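Chapter 6
Setting Up and Maintaining a Hand-Held Gripper Station

Learning objectives

After completing this chapter, the student should be able to:
Identify the main parts of a hand-held gripper station and state the purpose of each.
Carry out the start-of-shift inspection in the correct order.
Recognize the common signs of marker wear and cable damage.
Complete the station log in the form used throughout this book.

Key terms: marker cube, fingertip, jaw travel, home position, strain relief, station log

6.1 Introduction

Chapter 3 dealt with fixed robot cells, in which the arm is bolted to a base and its position is known at all times from its own joints. The station studied in this chapter works differently. The grippers are carried by an operator, and their position must be worked out from printed patterns seen by a camera. A fault that would be minor in a fixed cell – a smudge, a lifted corner, a loose screw – can therefore spoil a full shift of recordings.

The procedures below follow those taught at the Jinton training center, where the Flumow station has been in use since the course was revised. Students working with other equipment should follow the manual supplied with it wherever the two differ.

6.2 The Grippers and Their Markers

Each gripper is treated as a single unit made up of the hand-held body, the fingertips and the marker cube. The parts of one unit are not to be exchanged with those of another. A cube that has been removed for any reason must be measured again before the unit returns to service, even when it has been put back with the same screws.
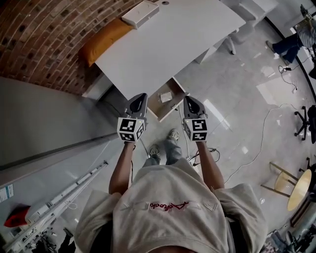

Marker faces are cleaned with a dry, lint-free cloth at the start of each shift. Liquid cleaners are not permitted, as they may dull the black areas of the pattern or loosen the print at the edges. A face that shows scratches, glare or peeling is to be replaced, and the replacement entered in the station log. Fingertips are checked at the same time. They should close evenly, without a gap on either side, and should open again to full jaw travel.

6.3 Cables and Floor Area

Cable faults account for most of the repair requests in the Jiliten workbook that accompanies this text. Before power is switched on, the operator should follow each cable by hand from plug to connector and check the strain relief at both ends. Cables that cross a walking path must be covered or moved. Any cable with broken insulation is tagged and taken out of use.

Once the floor area has been checked, both grippers are brought to the home position and held there for 48 seconds while the tracking signal is observed. If the signal drops during this period, the test is repeated. A unit that fails 3 tests in a row is sent for repair under the Fankhauser procedure, described in Section 6.5.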